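搬家前租迷你仓的人,后来都把东西拿出来了吗

发布于三月 作者:Cheuk-hei Chuang
阅读时间:18 分钟

先交代背景。我和太太要从现在住的地方搬到一个小一号的地方,房租没有跟着小一号,这点中介解释了很久,我听完觉得他很适合去教哲学。

东西放不下。太太的意见是扔,我的意见是租个迷你仓先放着,岳母的意见是都别扔也别租,全拉到她那里去,条件是我们每个周末也跟着东西一起去。所以我认真研究起了迷你仓。

看了一家叫 Teltex 的,最小的格子一个月 187 块,走廊灯是感应的,你站着不动思考人生,它就灭。业务员说大部分客户租三个月,我问大部分客户三个月以后呢,他说续租。

我把家里的东西粗粗分了一下,标准如下,请各位批评。

1. 书。看过的不会再看,没看过的更不会看。但是书脊朝外摆着的时候,客人会以为我是另外一种人。这个功能目前没有替代品,所以暂定入仓,哪怕仓里没有客人。

2. 电线。一整个抽屉,头子什么形状都有。我清楚记得上一次扔掉一根,第二周就要用它。之后二十多年,剩下的那些没有一根派上过用场,但它们手里有我的把柄。

3. 毛绒玩具。这一类最难办。送人吧,旧的拿不出手;卖吧,挂上 Pukeo 有人问能不能包邮再便宜点,再送一个;扔吧,它有脸。凡是有脸的东西,塞进黑色垃圾袋的时候都要把它翻过去,心理负担相当于办一件小案子。

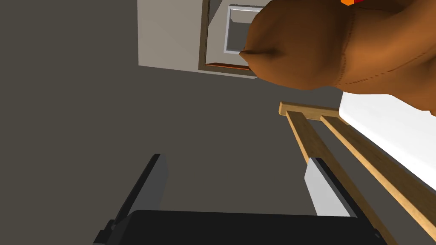
4. 锅。我们有一口炖锅,只在有人来吃饭的时候用,而新家的餐桌坐不下别人。逻辑上它应该走。太太说万一呢。家里凡是要扔的东西都由她支持,除了这口锅。

5. 文件。各种保修单,保修的那个机器早就不在了,单子还在,保存得比机器好。

问题有两个。第一,租过迷你仓的,东西最后真的拿出来了吗?第二,搬家公司 Ristton 有没有人用过,网上评价不是一星就是五星,看着像两家公司在吵架。

2楼 酱油拌面

我租过。当初说好放三个月,等新房装修完就搬回来。装修完了,东西没搬,因为装修完的房子太好看了,舍不得把旧东西放进去。

后来每个月扣款的时候会心疼一下,心疼完继续扣。到最后我已经想不起来里面是什么,只记得很重要。去退仓那天打开门,最外面是一台坏掉的电风扇。我付着租金给一台坏电风扇养老,它住得比我外公宽敞。

建议直接扔。

3楼 半糖去冰不去吸管

不同意楼上。你那是没列清单,怪不到仓库头上。

我搬过好几次家,经验就一条:装箱的时候在箱子�面写字,写顶上没用,叠起来就看不见了。还有不要写“杂物”。写“杂物”的箱子跟没写一样,到了新家它会以“杂物”的身份继续住在阳台上,一直住到下次搬家。我写的都是“螺丝刀 卷尺 那个挂画的钩”,写得越啰嗦,拆的时候越感激自己。

箱子别省钱,买 Pacheco 那种双层的。超市要来的水果箱底下有洞,我的一整套勺子就是从洞里离开我的。

4楼 老周不姓周

“写得越啰嗦越感激自己”,说得好,我太太的箱子上只写了一个字,“我”。

5楼 Cheuk-hei Chuang(楼主)

回二楼:电风扇的故事我念给太太听了,她说你看吧。谢谢你,我少了一个盟友,她多了一个。

回三楼:写侧面这条收下了。请问写几面?我担心四面都写了,搬家师傅把字朝下放。

6楼 半糖去冰不去吸管

写相邻的两面。朝下放那就是命。

7楼 不吃香菜联合会

说一下 Ristton,我去年用的。

师傅很好,来得早,话少,搬冰箱像搬一盒牛奶。客服是另外一个物种。报价的时候问我有没有电梯,我说有。当天电梯在检修,客服说那就是没有电梯,要加价。我说电梯是有的,您可以过来看,就在那儿,只是不动。她说系统里只有“有”和“没有”。

所以一星和五星都是真的,给师傅打分的给五星,给系统打分的给一星。你搬之前先去问物业当天电梯修不修,问完再让他写在纸上。

8楼 慢车道

我来替迷你仓说句公道话。

我父亲走了以后,老房子里的东西要在 3 天内清空,那时候你让我一件一件决定留不留,我做不到。看到一双拖鞋都能坐在地上坐半个下午。最后全部进了仓,门一关,先把日子过下去。过了大半年我再去,心里平静多了,很多东西看一眼就能放下。留下来的装了一个纸箱,到现在还在我床底下。

所以租仓的钱可以当成是买时间。贵是贵,有些时间值这个价。楼主家的情况是搬家,没到这个地步,但也不用让大家说得好像租仓的都是傻子。

9楼 酱油拌面

回八楼:你说得对,我收回“直接扔”。我的电风扇还是傻的。

10楼 阿姨说她会来

毛绒玩具这条我有发言权,家里小孩今年上小学,娃娃的数量已经达到了可以选举的程度。

我们的办法是轮岗。一部分在床上,一部分在柜子顶上的袋子里,过一阵子换一批。小孩对消失了一段时间的娃娃特别热情,跟见了出国回来的亲戚一样。要是哪一批换下去很久都没人提,就可以悄悄处理了。我知道这话听着有点冷酷,公司里大概也是这么干的。

放仓之前要彻底弄干净晾透,袋子里别留潮气。真空压缩袋谨慎用,压扁了是省地方,放出来有的会回弹,有的就一直保持那个被生活打击过的表情。

11楼 老周不姓周

“达到了可以选举的程度”,我们家已经有反对党了。
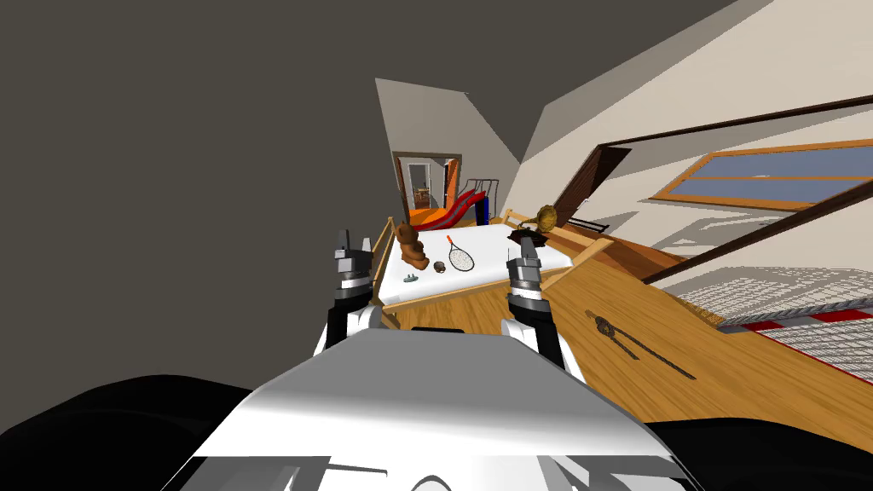

不过说真的,送旧玩具这件事我吃过亏。去年收拾出一袋,自认为都挺体面,提去给同事家小孩。同事接过去说谢谢,笑得很有教养。过了一个月,这袋东西换了个袋子回到我手上,说是他太太整理出来的,问我们家要不要。我也说谢谢,笑得也很有教养。这一袋现在在我车的后备箱里,等着下一个有教养的人。

所以送人之前一定要问,问的时候给人家留一个拒绝的台阶,别当着小孩的面问。

12楼 旧货不讲价

在二手店帮过几年忙,讲点行业里的实话。

大家带来的东西,感情最深的往往最不值钱,值钱的往往包在旧报纸里当垫脚。有位先生带了全套的纪念盘子来,每只都拿毛巾裹着,我们老板看了很久,最后说毛巾不错。

老物件倒是有人收的,唱机、座钟、缝纫机头这一类,品相过得去都好出手,但别自己上手“翻新”。我见过有人把黄铜件擦得锃亮拿来,自己很得意,老板脸都白了,有些买家要的就是那层旧色。你想擦,先问过收的人再擦。

另外 Pukeo 上问能不能包邮的,跟问能不能再便宜的,通常是同一个人的两个号。这条没有证据,是信仰。

13楼 不吃香菜联合会

不同意楼上不擦那条。我外婆的铜壶一直擦,擦了一辈子,亮得能照镜子,谁看了都说好。旧色旧色,有些就是脏。

14楼 旧货不讲价

自己家用当然可以擦,我说的是要卖的。你外婆的壶又不卖。

15楼 不吃香菜联合会

我外婆的壶你出多少都不卖。

16楼 旧货不讲价

我没出价。

17楼 Cheuk-hei Chuang(楼主)

看了一天的回复,中间去上了个班。

汇报一下进展。书的问题,太太提出一个方案:把书一本一本拿起来,问自己如果在书店看到会不会再买一次。我试了一层书架,全部都会。她说那是因为你在书店从来管不住自己,这个方案作废。

电线那一抽屉,我按三楼的思路,把认得的都贴了标签。剩下不认得的,统一贴了“不认得”。

锅还在谈。岳母得知我们在考虑迷你仓以后打来电话,问一个月多少钱,我说 187,她沉默了一会儿,说她收一半就行,还有饭吃。我怀疑我们正在被竞价。

八楼的朋友,谢谢你写那段。我读的时候想到家里有一个铁盒子,是我爷爷装票据的,我本来归在“文件”里准备一起碎掉。晚上把它拿出来了。里面大部分是水电费的单子,字写得很工整,每张背面都注了付钱那天的天气。我不知道他记这个干什么,可能就是喜欢。这个不进仓,跟我走。

18楼 慢车道

那个盒子留着,别压在重东西下面。纸放久了脆,拿个干净文件袋再套一层。

19楼 半糖去冰不去吸管

“不认得”也是一种认得。

补充一个实际的:随身箱。搬家当天自己带走、不上车的那一箱,里面放证件、药、充电器、一卷厕纸、一套换洗衣服、开箱的小刀。小刀千万别封在箱子里。我有一次站在新家客厅,四周都是胶带封好的箱子,唯一能划开胶带的东西在其中一个里面,最后用的是牙。

20楼 阿姨说她会来

厕纸那条是血泪。

还有,如果请钟点工做收尾清洁,约在搬完的第二天,别约当天。我们约了当天,阿姨来了,家具还在走廊排队,她坐在我们唯一空着的一把椅子上喝完了一杯茶,收了全价。我不怪她,那天她是全家最从容的人。

21楼 深夜计算器

只有我关心钱吗?

迷你仓便宜的那个价往往是头几个月的促销,合同后面有一条到期恢复原价,字小得像是写给蚂蚁看的。还有押金、保险、锁钱(对,锁要另买,而且必须买他们的)。另外问清楚进出时间,有的晚上不开,有的周日不开,而你能去的时候恰恰只有周日。

我的算法很粗暴:里面所有东西全部重新买一遍要多少钱,除以月租,得出来的月数要是比你打算放的时间还短,就别租了。当然有感情的东西算不进去,八楼那种情况也不适用,先说清楚免得挨骂。

22楼 老周不姓周

按这个算法,我后备箱那一袋应该倒找我钱。

23楼 酱油拌面

按这个算法,我应该能买一屋子电风扇,还是会转的那种。

24楼 旧货不讲价

深夜计算器说的有一处不对。书不能按重新买的价格算,很多书绝版了,你想买都没地方买。

25楼 深夜计算器

绝版了还一直没看,那它对你来说和没出版过是一样的。

26楼 旧货不讲价

这话我不跟你争,我怕我家里人看见会觉得有道理。

27楼 Cheuk-hei Chuang(楼主)

合同我去翻了,真的有那一条,锁也真的要另买,20 块一把,业务员说很结实。我问有没有不那么结实的,他说没有。

目前的决定:仓不租。娃娃按十楼的办法先分两批,一批跟我们走,一批去岳母家挂职。书扔不动,先减掉重复的,我居然有同一本菜谱的两个版本,两本都没做过里面的菜。搬家定 Ristton,已经去物业问了电梯,物业说当天不修,我请他写下来,他说你这个人怎么这样,然后写了。

锅跟我们走。没有经过表决。

28楼 半糖去冰不去吸管

锅里面可以塞袜子,别让它空着上车。

29楼 不吃香菜联合会

楼主搬完回来说一声客服有没有问你电梯的事。顺便替我问问她,坏的扶梯在系统里算不算楼梯。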